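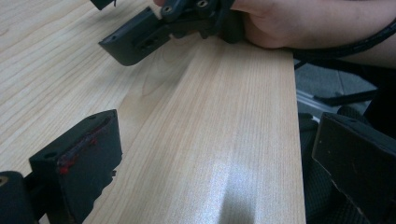
4. Oiling and caring for the tabletop

Read this section before you put the Ollar table into use. Leave the top bare until step 6 is finished.

1. Wipe the top with a dry cotton cloth. Do not use a damp one at this stage.
2. Sand lightly with 400 grit paper, along the grain. Use 600 grit on the edges and corners.
3. Vacuum off the dust and wipe again.

Note: Machine sanders must not be used on the top. The face layer is thin and cannot be replaced.

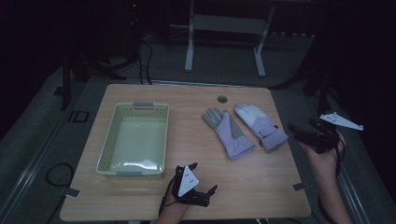 Obsa Abdella
Product care, Habte workshop
Section revised 28th April

4. Shake the can of Murov oil and pour a small amount onto a lint-free pad. Work from the far edge toward you.
5. Wait 20 minutes, then wipe off everything that has not soaked in. Oil left standing will turn sticky.
6. Let the top cure overnight in a room with a window open. Repeat steps 4 and 5 once.

CAUTION: Rags soaked in oil can catch fire on their own. Lay them flat outdoors to dry, or keep them under water in a metal can with a lid.

Tables used every day need a fresh coat each October. For a table that sees little use, every second year is enough.
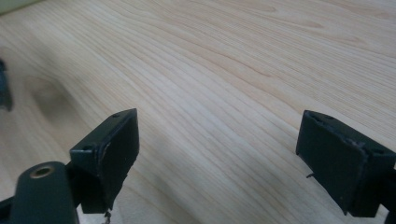

If a dull spot comes back within a month of oiling, the wood has taken up more in that place than elsewhere. Oil the spot alone, wait 20 minutes and wipe. Water rings can be treated the same way after a light pass with 600 grit paper.

Do not use wax polish, glass cleaner or steel wool. Replacement oil is listed in the parts table under item 111.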